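Home | Current issue | Archive | Authors | Search

Print this article | E-mail this article

3. Materials and surfaces

3.1 Choice of households

The survey covered 118 households in Brakville that had retiled a kitchen or bathroom within the last 10 years. Addresses came from the permit register, and each household was sent one letter in January. Homes where the tile had been laid over an older tiled surface were left out, as the grout in those rooms tends to crack for reasons unrelated to cleaning. In 27 of the homes the person who answered had also done the tiling, and these are reported separately in Section 4.

3.2 Grout color and joint width

Respondents were asked to match their grout to a printed card with five shades, from white to charcoal. Joint width was measured with a feeler gauge at the sink and again at the point farthest from it. Dark grout on white tile was the most common pairing in kitchens. Several people said they had picked it after living with pale grout in an earlier home. The contrast makes uneven joints easier to see, and complaints about crooked lines came almost entirely from this group (Figure 2).
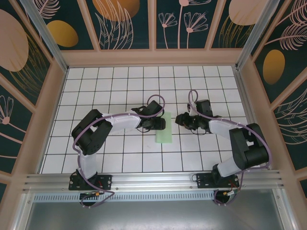
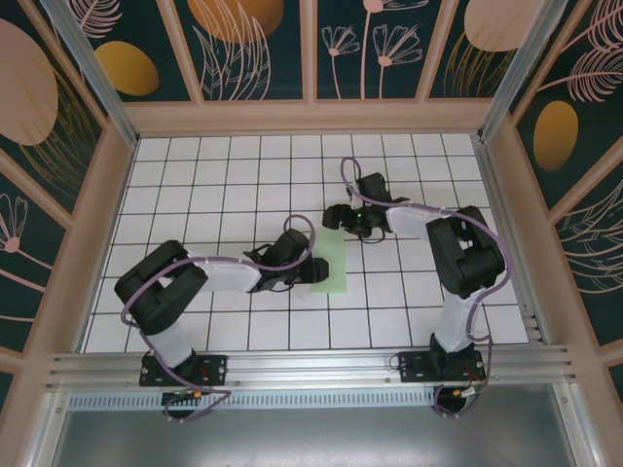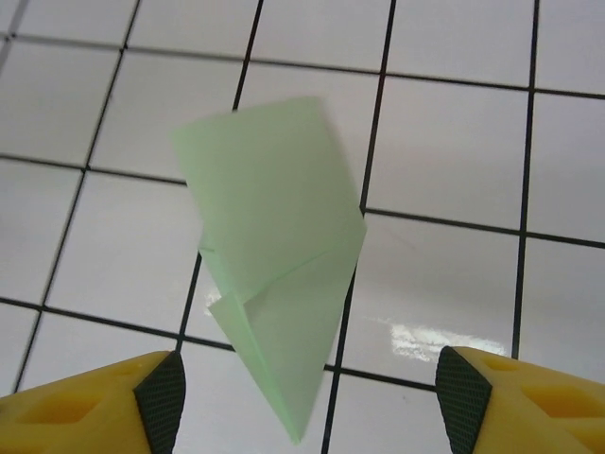
Figure 2. White tile with dark grout lines, three views.

Joint width had little bearing on how satisfied people were. It did affect how often they cleaned. Households with wide joints scrubbed them more often and were more likely to own a brush kept only for that purpose.

3.3 Cleaning products

Products were sorted into acidic, alkaline and neutral groups by their labels. Two brands, Tremora and Suvik, made up most of the neutral group. Vinegar was recorded as acidic whether bought for cleaning or taken from the pantry. Many respondents had changed products since the tile was laid — usually after a move or a new baby — and for them we recorded only the one in current use.

Sealing was harder to record. Rowlands (the local supplier) sells grout with and without a built-in sealer in similar bags, and few people had kept theirs. Where the type could not be settled, the home was entered as "unknown" and kept in the tables.

Contact: Ffion Skyrme, corresponding author | Copyright the authors | Back to top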